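The Last Bus to Fedham

So I missed the 227, didn't I, and there was Mehrangiz Rezaei in the shelter, eating crisps like it was a picnic!

I hadn't seen her since the August she borrowed my tent (still waiting). She said the bus wasn't coming – it had stopped running on Sundays – and did I fancy walking? It was two miles in the rain, and I had my good shoes on.

We talked the whole way, mostly about her mum, and a bit about the tent. By the bridge I'd forgiven her.

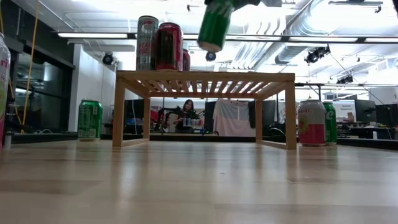
Cans on a slatted wooden stand

At my gate she asked if I still had the sleeping bag.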